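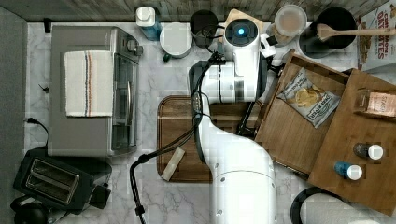
The arm at our practice counter, with the toasters on the left and the crisps on their tray.

I've been helping out with the Wednesday robotics club at Mfinanga for two terms now, and I've got a bit of a bee in my bonnet about it. I think student projects should happen in kitchens! Proper, cluttered ones, with a tea towel on the oven and somebody's cereal at the back.

Most of the competitions I've been to (and I do love them, I'll be there again in April with my flask) use coloured cubes on a plain mat. The kids get brilliant at cubes. Then they go home and look at a drawer, and a drawer is a horrible thing for a robot – it only moves one way, it has a handle you have to come at properly, and whatever's inside slides about.
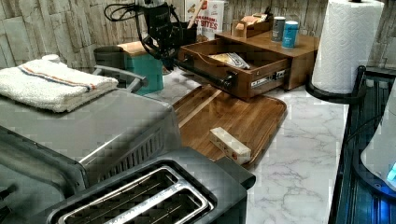

Lizelle Zwane, who's in her second year with us, spent 50 minutes one evening arguing with Idrisa Biwott over whether you should teach the arm to open a drawer first or to pick up something soft first. I'd have said soft things, but Lizelle talked me round. A drawer gives you a clear yes or no, and when you're fifteen and it's nearly home time you really want a clear yes or no.

My friend Obadia Mussa runs a club across town and thinks I'm mad. His view is that beginners need quick wins, and clutter just puts them off. Fair enough, he has 30 kids and I have six. But mine come back the next week cross about a bag of crisps, wanting another go, and I'd take that over a tidy score sheet any day.

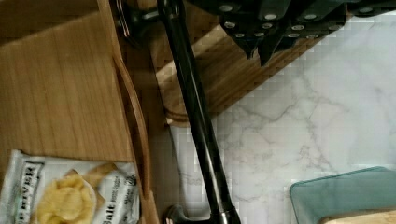

Gripper, drawer handle and a bag of crisps, close up.

So if you're planning a project for next term, leave the toaster out. Leave the mugs where they are too, and let the kids grumble about it for a few weeks before you offer to clear anything away.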